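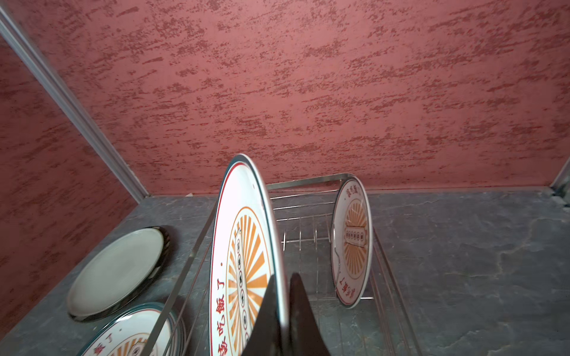 Cerano Rim-Grasp Module

Saturday, October 13, 2018
By Iñaki Aranda

Cerano is a software and fingertip package for two-finger grippers that handle plates in and out of wire racks. It consists of a pair of tapered fingers, a wrist camera bracket and a grasp selection program that runs on the cell controller. It is supplied by Hositz from the Zarkatthorpe workshop.

Method

Most grasp planners we tested treat a plate as a flat disc and look for the widest stable pinch. In a rack this fails, as the widest pinch is usually blocked by a wire or by the next plate. Cerano looks only for the rim. The program fits an ellipse to the visible part of the edge, works out the tilt of the plate from the shape of that ellipse, and proposes a grasp where the rim can pass between the fingers with one finger on each face.

Printed plates are the difficult case. A strong pattern on the face gives the edge finder a lot of false lines — rays, lettering and coloured bands near the rim all look like edges at wrist-camera range. The fitting step therefore throws out any line that does not close on a common ellipse with its neighbours. Bare steel wires are removed in a separate pass, using their straightness. A wire crossing in front of a plate splits the rim into two arcs, and these are joined again before the fit.

Bergþóra Bjarnason wrote the original rim fitter at Zarkatthorpe under the working name Alcaraz. Some of the configuration files still carry that name. They should not be renamed.

Result

The current release was tested over 2,115 rack grasps using white plates with and without printed faces, upright in the rack or flat on the counter beside it. Upright plates gave the better results. Plates lying flat remain the weak point, in particular where one overlaps another, and for these the program will return "no grasp" in preference to a low-scoring one. Polished dark counters sometimes produce a second, reflected rim. The minimum score can be raised to suppress it, at the cost of more refusals.

Specification

Fingers: tapered, dark finish, sold in pairs
Maximum plate diameter: 300 mm
Maximum rim thickness: 8 mm
Candidate grasps returned per view: 3
Camera position: wrist, looking along the fingers
Rack type: open wire, upright dividers

Fitting and limits

The fingers bolt to the standard Hositz flange. Camera calibration must be repeated after any finger change, including a like-for-like swap. Bowls and cups are not supported. Oval plates can be picked but the tilt estimate will be wrong, and placing them back into a rack slot is not advised.

Sites running the February release should update the fitter and the wire filter together — the older filter removes short arcs that the new fitter needs.

Last updated: revised specification table and rack notes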